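Notes for the pipelines session. I've kept these short, so do bring your own scribbles from the lecture - there'll be plenty I skipped.

We started with the Umbridge to Kolska line, 400 km of pipe with 2 compressor stations. Gas loses pressure as it rubs along the wall, so it needs a push every 200 km or so.
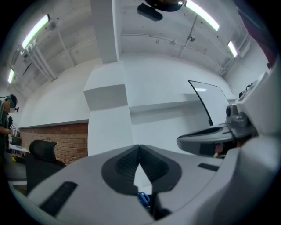
Why does the buyer pay for gas it hasn't taken? Most long contracts carry a take-or-pay clause, which sets a yearly minimum. Leave it in the ground and you still get the bill!

Zoltán Szabó's chapter on the Tultden contract is the one to read (skip the appendix, it's heavy going). I'd look hard at the seven-year price review.

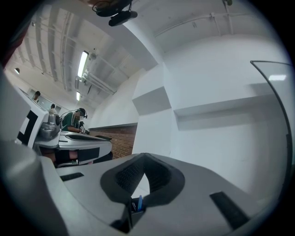
## For next time

- Read the Thampi storage handout
- Work out the pressure drop if one station shuts in June
- Bring a calculator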